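Home
Projects
Interviews
Publications
Contact

Collecting demonstrations at Gornby: an interview with the Stilunico data lead

2020-01-28

Stilunico is a small project with a narrow aim: to train a two-armed robot on short bench tasks by recording people doing them through the robot. Jover supplies the recording software. The work takes place at Gornby, where we spoke to the person in charge of data collection, who asked to be identified by role only.

We began with the unit of work. "An episode is one attempt at one task, from the arms at rest to the arms at rest," the data lead said. "The operator drives both arms. We store the joint positions, the commands and the camera streams against a single clock. If the clock slips, the episode is thrown away, however good the motion was."

The target for the present round is 2,000 accepted episodes. Acceptance is decided in a second pass by someone other than the operator. The reviewer looks for dropped frames, for contact with the enclosure and for long pauses. Pauses matter more than the team first expected. "A person stops to think, and the arm stops with them. The model learns the stop. We had an early policy that reached the tray and waited there, because half of our operators had waited there."

Operators now work in blocks of 20 episodes and then change over. Within a block the tray and the tool are moved between attempts, following a printed list of positions and angles. The list replaced an instruction to vary things freely, which had given very little variation. "Ask someone to put a tray down at random and it goes near the middle, more or less square to the bench," the data lead said.

The tool task was the one being recorded on the day of our visit.

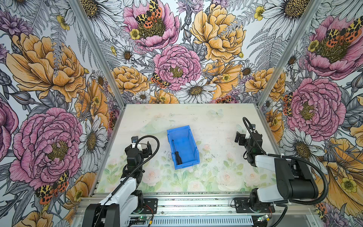
The two-arm station at Gornby, with the screwdriver in its blue tray.

A screwdriver is an awkward object to learn from. The handle is easy to grip and the shaft is thin, so small errors in the estimated angle show up at once. It also lies differently against the walls of a tray from one placement to the next. "With a block you can be wrong by several degrees and still lift it. With a shaft you close on nothing, or you pinch it and it turns. We keep some of those attempts if the operator recovers. A recovery is worth having. A failure that simply ends is filed separately."

The patterned surroundings are part of the method. Printed backgrounds are changed between rounds, and the floral set, which covers the walls and has a paler print on the tabletop, is the most demanding so far. An earlier model trained against plain grey panels did well on grey and poorly elsewhere. "It had learned that anything that wasn't grey was the object. You can get a long way on that rule, and then you put up some peonies."

Sumampouw, the group that trains the models, receives the accepted episodes in batches and reports back on which positions are weakest. The list is then rewritten. According to the data lead, this exchange takes five working days, and shortening it would do more for the results than adding operators.

We asked about labels. Each episode carries one line of text giving the task, written before recording starts. Free descriptions were tried and dropped – operators used several words for the same tray, and one or two used the same word for the tray and the table.

The last question was about the size of the final set. The data lead would not commit to a figure beyond the current round. "It depends on the error curve. If it is still falling in April we carry on with this task. If it has gone flat we change the tool and keep the backgrounds."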